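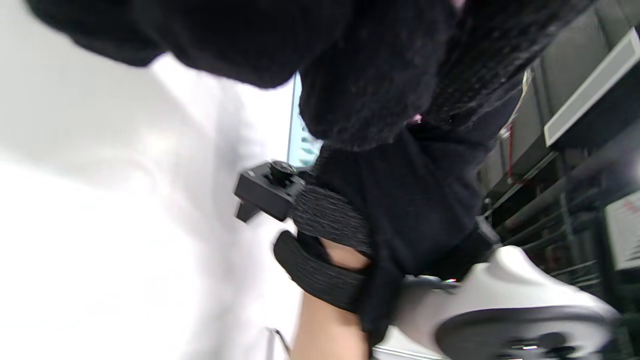

Photo: Tremgate

3. Fitting the knit arm strap

The Pranine strap holds the mounting bracket on the forearm. It can be worn on either arm, over bare skin or a thin sleeve. Thick knitwear should be pushed up above the elbow first.

Before you start

Take off watches, bracelets and rings. Check that the strap is dry and that the bracket tab has no cracks. If the strap has been stored in a drawer for a long time, stretch it a few times by hand.

Putting it on

1. Turn the knob anticlockwise until the bracket moves freely. Leave the knob on its thread.
2. Rest your forearm on a table, palm down.
3. Lay the bracket end of the strap on top of the arm, 6 cm above the wrist bone, and hold it there with your chin or your other hand.
4. Wrap the strap under the arm and back over. Keep the ribs flat.
5. Make 2 full turns, letting the second cross the first. A little skin showing between the loops is fine.
6. Tuck the loose end under the last turn.
7. Set the angle of the bracket and tighten the knob by hand.

Note: If you wear a glove or fitted sleeve over the hand, put it on before the strap. The Ito sleeve (part 333) is sold separately and comes in one colour, black.

Caution: The strap should be snug but not tight. Remove it straight away if your fingers tingle, go cold or change colour.

Caution: Do not use pliers on the knob. The thread is plastic and will strip.

Loose cuffs and fuzzy jumpers

Hanging fabric can catch on the knob. Fold it back twice, or pin it at the shoulder. Pick lint off the strap after each wear.

For washing, see section 4. Replacement knobs can be ordered from Peñalver in packs of 3.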